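May 18, 2018

Home by seven and my feet are mad at me. We did the blood pressure day at the Tuten bus depot, the one Rowena has been trying to set up since October, and I think it went well? I'm too tired to tell. I had soup and two slices of toast standing at the counter and now I'm on the bed writing this with my shoes still on.

We were supposed to get the break room but the depot people had double-booked it for some safety training, so they put us in the hallway by the vending machines instead. Not great for privacy, and the machine hums right when you're trying to listen. I ended up using the automatic cuff for nearly everybody and only pulling out the stethoscope when the numbers looked weird. Rowena brought 50 of the little wallet cards and we ran out before lunch, so the afternoon people got theirs written on the back of the Gonine clinic flyers (she has nice handwriting, I do not, so she wrote and I pumped).

The drivers were so much fun. Most of them came in between routes with their coffee still in their hand, which of course you're supposed to sit quietly for five minutes first and not have coffee, and I said so, and they all laughed at me. One guy told me he hasn't sat quietly for five minutes in 31 years. He was high, too -- high enough that I took it again on the other arm and then again after he'd been in the chair a while. It came down some but not enough for me. I got him to call Gonine while he was right there and they're seeing him this week. He kept calling me "doc" and I kept saying I'm not a doctor and he kept doing it anyway.

The large cuff is leaking again. I could hear it hissing on the third or fourth person, so that one's going back in the closet with tape on it until we get a new one. Must remember to ask Dalia Strazds if there's money left in the supplies line, she was cagey about it last time. Also more cards, and a folding screen, and maybe snacks that aren't mints.

Rowena wants to do the Flunura warehouse next, which has up to 80 people on a shift, and I said yes before I'd thought about it. We'd need 3 chairs at least and somebody else who can take a reading. Maybe that student from Grīnberga Street, if she's done with exams? I'll text her tomorrow.

My own was fine, by the way. Rowena made me sit down and do it at the end when we were packing up. A little higher than I like, but I'd been talking all day and had one of the drivers' donuts in me -- okay, two. Going to get these shoes off and go to sleep.
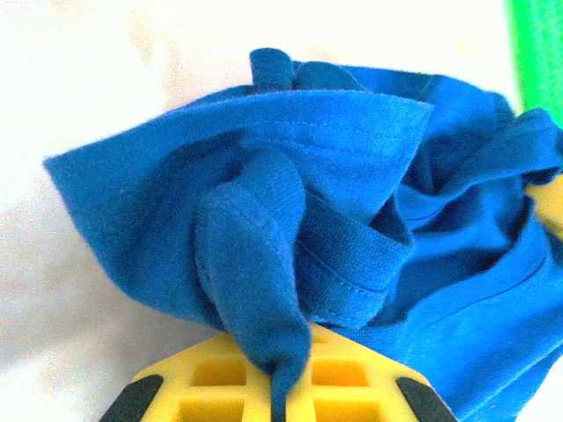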